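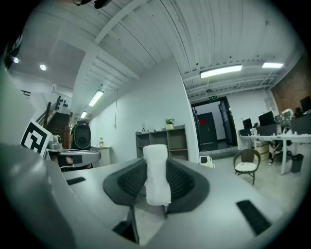
Moving a mail archive off a hosted account, part 2

The first part covered getting the messages out of the old host and onto a local disk. I left off with 112 mailbox files in one directory and a promise to explain how I sorted them. That took longer than I planned, mostly on account of date headers, so this post is about date headers.

Some background for anyone who skipped part one. I had an account with Hanside for most of my working life. They announced in December that the plan I was on would stop, and the replacement plan caps storage well under what I use. I moved the live mail to Cosgrove, which took an evening. The archive is a separate problem. I don't need it on a server. I need to be able to find a warranty receipt in it once or twice a year.

What the export gives you

Hanside's export produces one mbox file per folder, with the folder path flattened into the file name. Slashes become underscores. If you used underscores in your folder names, as I did, the mapping can't be reversed without a list of the original names. I pulled that list over IMAP before closing the account. Do this first if you are in the same position. I nearly forgot.

The "From " separator lines are written in the old style and lines in the body that begin with "From " are escaped with a single angle bracket. The escaping is not consistent. Messages imported from an older client years ago were not escaped at all, and a parser that splits on every "From " at the start of a line will cut those messages in two. I ended up requiring a blank line before the separator and a parseable date at the end of it. That brought the message count into agreement with what the server had reported, except in one folder, where I was over by 4. All 4 were forwarded digests with raw mail pasted into the body. I fixed them by hand.

Dates

A message has at least two dates you might care about. The Date header is written by the sender's software. The Received headers are written by each server along the way, newest on top. For sorting I wanted one value per message that was close to true and never missing.

The Date header fails in a few ways. Spam has dates in the future so that it sits at the top of the list. Some scanners and printers send mail with the clock at its factory default. Older webmail wrote two-digit years. A surprising number of receipts from small shops leave the header out entirely.

The topmost Received header is more reliable, but messages I sent don't have one, and neither do drafts. Messages that went through a migration may have a Received line added at the time of the migration, which puts ten years of mail on a single afternoon.

The rule I settled on is to read the Date header and the oldest Received header, use Date if the two are within 3 days of each other, and otherwise use Received. If there is only one, use that. If there are none, fall back on the separator line. After a full pass, 103 messages were left with no usable date, and those went into a folder called undated that I don't expect to open again.

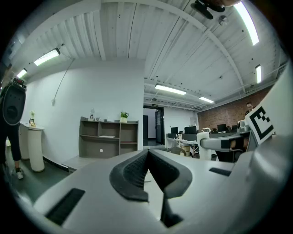 Storage layout

I converted everything to Maildir, one message per file, one directory per year. I dropped the old folder structure and kept the original folder name as an extra header in each message, so it is still searchable. Years ago I would have argued for keeping the folders. Looking through them now, the same vendor turns up in "orders", "Orders old", "house", and "misc", and I have no memory of what separated them.

File names are the normalized date in UTC followed by a hash of the Message-ID. Where there is no Message-ID I hash the whole message. Duplicates then land on the same name and can be compared before anything is discarded. Most were exact copies. The rest differed only in headers added by a spam filter, and I kept the longer file.

The scripts are in a private repository on my Giteo box next to the archive index. I may clean them up and publish them. They have hard-coded paths in them and one very bad regular expression.

Search

For indexing I tried Clidby first. It is fast and the query syntax is pleasant, but it reads attachments by shelling out to a converter for every file, and a single damaged PDF stopped the run with no message about which one. There is a setting to skip failures – it is off by default and spelled differently in the manual than in the config file. With that set, the index built overnight.

Check that the index is case-insensitive for accented characters if you have mail in more than one language. Mine was folding plain letters only. Changing it meant a rebuild.

Remaining work

Backups are next. The archive is now a large number of very small files, and my current backup job is slow on those. I'm leaning toward packing each closed year into a single tar file and backing up those, with only the current year left loose. Restoring one message from a tar is a bit clumsy but I can't think of a time I would need to do it in a hurry.

I also still need to cancel the Hanside account, and the cancellation form wants a phone number I haven't had since before the archive starts.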